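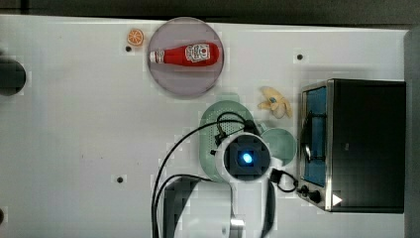

Kitchen table faults: frequently asked questions

Last updated 2020-12-03. Maintained by Mi-kyung Yeom for everyone who runs the arm at the Rudthorpe lab.

Most of these questions came in after the oven fault in July. The answers apply to the overhead kitchen table only. The Filau bench has a different controller and its own page.

What happened in July?

The arm was running the oven task with no one at the stop button. The gripper was in front of the toaster oven when a finger caught the edge of the opening. The arm should have stopped on contact. It kept pushing, because the force limit had been raised earlier for a different task and had not been set back. The oven slid on the table and the wrist cable was pulled tight against the housing. The controller then lost the gripper signal and locked the arm where it was.

Was anyone hurt?

No. A-yeong Ham was at the desk on the other side of the room and pressed the emergency stop after the arm had already locked. The fault is still treated as a safety matter. A person reaching in to fix the oven at that moment would have been working next to an arm with the wrong force limit.

What was damaged?

One gripper cable, one connector and the hinge on the old oven door. The cable looked fine from the outside. It failed later on the bench when Hae-won Bang bent it by hand close to the connector, and that is how we learned to check that spot.

How many runs were affected?

We went back through 2,973 logged runs. Of those, 131 had been made with the raised force limit. Four showed a contact that should have stopped the arm and didn't. Those four have been removed from the data. The rest of the 131 are marked in the log and can be used if you don't need the force readings.

What does the fault look like on the controller?

Usually the gripper status goes to "no reply" first, and the arm locks a moment later. If the arm locks first, you probably have a joint limit problem and should look at the next section of the manual, not this page. Write down the order before you clear anything. Once the messages are cleared, the order is gone.

The gripper stopped replying but the arm is still moving. What do I do?

Press the emergency stop. Don't try to finish the run, and don't use the pause button on the screen. Pause waits for the current move to end, and the current move may be the one causing the trouble.
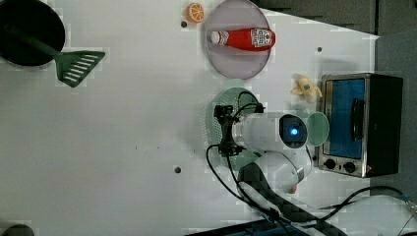
Where should the cables be before I start?

They need enough slack for the wrist to turn all the way in both directions, and they should be clear of the oven. Turn the wrist by hand with the drives off and watch the loop near the gripper. If it goes tight at any point, refit the clip before you power up. If the loop is so long that it drags objects along the table, shorten it — a cable that moves a cup has ruined plenty of runs without setting off any fault.

Does it matter where the objects are?

For most tasks, no. They are meant to move around. The oven is the exception. If it has shifted from its saved position, the arm will still go to the old one. Check the oven position at the start of a session and again after any hard contact, even if the run seemed to end normally.

Can I reach in to pick something up between runs?

Only with the arm stopped and the stop button pressed in. "Between runs" is not a safe state by itself. The software can start the next run on its own if the queue isn't empty. Mal-soon Heo asked for this to be changed, and the new version from Devadiga will wait for a key press. We have not installed it yet.

Who is allowed to change the force limit?

Mal-soon Ahn and Hae-won Bang. Anyone else has to ask one of them first. The change goes in the paper log with the old value, the new value and initials, and it is set back at the end of that session. The start screen now shows the current limit in large type. Read it out loud if two of you are working.

The arm locked with the gripper at the oven. Can I push it free?

No. Releasing the brakes lets the arm drop a little, and near the oven there isn't much room for that. Leave it locked and do the following in order.

1. Press the emergency stop if it isn't pressed already.
2. Write down the messages on the controller.
3. Look at the cables from the side of the table. Don't touch them.
4. Get a second person.
5. Have the second person hold the arm above the wrist while you release one joint at a time.
6. Back the gripper straight out of the opening before you raise it.

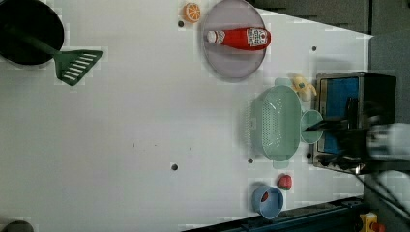
The gripper at the front of the toaster oven, with its cables running toward the lower right corner.

Step 6 is the one people get wrong. Lifting first presses the fingers against the top of the opening, and the hinge in July was bent while we were freeing the arm. The fault itself did not do that.

Can I restart after a lock if everything looks normal?

Not straight away. Run the Pretance self-check, then do one slow cycle with nothing in the gripper. If either one fails, tag the arm out and tell Mi-kyung. If both pass, you may go on, but note the lock in the log with the run number.

How often are the cables replaced now?

Every 1,225 runs, or sooner if there is a mark or a stiff spot. Before July we changed them when they failed. The spare is in the gray drawer. If you take the last one, say so the same day.

The self-check passes, but the gripper closes slowly. Is that related?

We don't know yet. It has been seen with both the old cable and the new one, so the cable alone doesn't explain it. A-yeong is collecting cases. Send her the run number and the closing time from the status screen, and keep working unless the gripper stops replying.

Where do I report a fault that isn't on this page?

Write it in the paper log first, then send a message to the table list with the run number and the controller messages in the order they appeared. Near misses count. If you stopped the arm by hand and nothing was touched, report it anyway.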